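L'encre qui ne ressemble à aucune autre

Chez Prokeck, petit fabricant d'encres d'impression, on prépare 29 teintes de base. Avec elles, l'atelier obtient 800 nuances, que les imprimeurs choisissent dans un nuancier nommé Huaranga. Chaque feuille est tirée deux fois, sur papier couché et sur papier mat, car la même encre y donne deux couleurs bien différentes.

J'ai visité l'atelier en mai. On m'a montré cinq rouges que je croyais identiques. Sous une lampe plus froide, deux d'entre eux tournaient au brun.

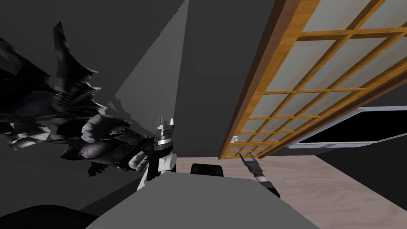
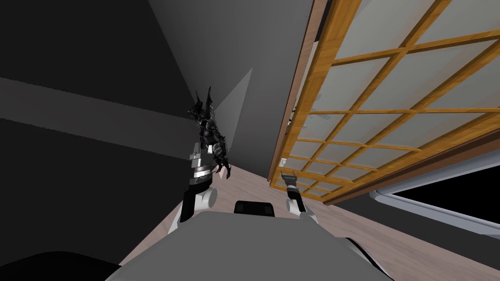

Le studio Cerkeo, client depuis cinq ans, demande toujours une épreuve avant le tirage. Cela retarde un peu la livraison, mais les reprises sont devenues rares. Le prochain nuancier, Skoltilik, sera consacré aux gris.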